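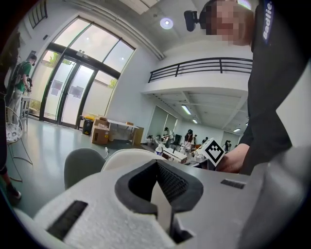
4. Sitzung: Der Spielbericht im Amateurfußball

Skript zur Übung Sportjournalismus, Leen Masri

Liebe Studierende, nach den langen Interviews der vergangenen Sitzung wird es heute etwas kürzer und, wie ich hoffe, auch ein bisschen vergnüglicher. Wir beschäftigen uns mit dem Spielbericht, und zwar mit dem aus den unteren Ligen, den viele von Ihnen aus der Lokalzeitung oder von der Vereinsseite kennen. Ich habe selbst so angefangen, mit einem Klemmbrett auf den Knien und klammen Fingern, und ich hänge an dieser Textsorte mehr, als es sich für eine Dozentin vermutlich gehört.

4.1 Wer liest das eigentlich?

Bei einem Bundesligaspiel haben die meisten Leserinnen und Leser die Tore schon gesehen, bevor sie den Text öffnen. Beim SV Bullthorpe, unserem Übungsverein für dieses Semester, gibt es keine Fernsehbilder. Wer nicht am Platz stand, erfährt alles aus Ihrem Text: die Großeltern des Linksverteidigers, der frühere Trainer, der inzwischen weggezogen ist, und natürlich der Gegner, der gern nachliest, ob er fair behandelt wurde. Schreiben Sie für alle drei. Das ist schwieriger, als es klingt, und ich bitte Sie, beim ersten Versuch nicht zu streng mit sich zu sein.

4.2 Der Einstieg

Ergebnis, Gegner und Wettbewerb gehören in die ersten beiden Sätze. Mir ist bewusst, dass viele von Ihnen lieber mit dem Wetter beginnen (ich auch!), aber der Regen darf ruhig bis zum dritten Satz warten. Vergleichen Sie bitte:

a) „Es war ein grauer Nachmittag, als die Mannschaften den Rasen betraten.“

b) „Bullthorpe hat das Heimspiel gegen Inura mit 1:2 verloren und wartet damit weiter auf den ersten Punkt der Rückrunde.“

Fassung b) ist kein großer Wurf, doch wer nur sie liest, weiß Bescheid. Faith Nzioka, die im vorigen Semester das Tutorium geleitet hat, ließ ihre Gruppe jeden Einstieg laut vorlesen und nach 20 Wörtern abbrechen. Probieren Sie das zu Hause einmal aus.

4.3 Chronologie oder Gewichtung?

Die Versuchung ist groß, das Spiel von der ersten bis zur letzten Minute nachzuerzählen. Dann steht der Freistoß aus der 21. Minute, der weit über das Tor ging, gleichberechtigt neben dem Siegtreffer in der 71. Minute. Suchen Sie sich die Szene, an der das Spiel gekippt ist, und geben Sie ihr Platz. Alles andere darf in einem Nebensatz vorkommen oder ganz wegfallen, auch wenn es Ihnen leidtut um die schöne Notiz.

Für die Notizen am Spielfeldrand hat sich eine einfache Spalteneinteilung bewährt: Minute, Spieler, Aktion, Spielstand. Rückennummern schreiben, Namen später nachtragen. Die Aufstellung holen Sie sich vor dem Anpfiff, nachher sind alle in der Kabine.

4.4 Ton und Fairness

Amateure lesen, was über sie geschrieben wird, und am nächsten Morgen gehen sie damit zur Arbeit. „Der Torwart griff daneben“ ist in Ordnung, wenn es so war. „Der Torwart hatte einen rabenschwarzen Tag“ würde ich Ihnen anstreichen. Bei Jugendspielen nennen wir Torschützinnen und Torschützen, aber keine Namen im Zusammenhang mit Fehlern.

Aufgabe bis zur nächsten Sitzung

Schreiben Sie aus dem ausgeteilten Minutenprotokoll (Bullthorpe gegen Nekimetti) einen Spielbericht von höchstens 3.000 Zeichen, Leerzeichen eingerechnet. Überschrift und Aufstellung zählen nicht mit. Wer mag, ergänzt eine Stimme des Trainers, die Zitate finden Sie auf der Rückseite des Protokolls. Die Abgabe der Endfassung ist im Juni, den Entwurf besprechen wir vorher in Zweiergruppen.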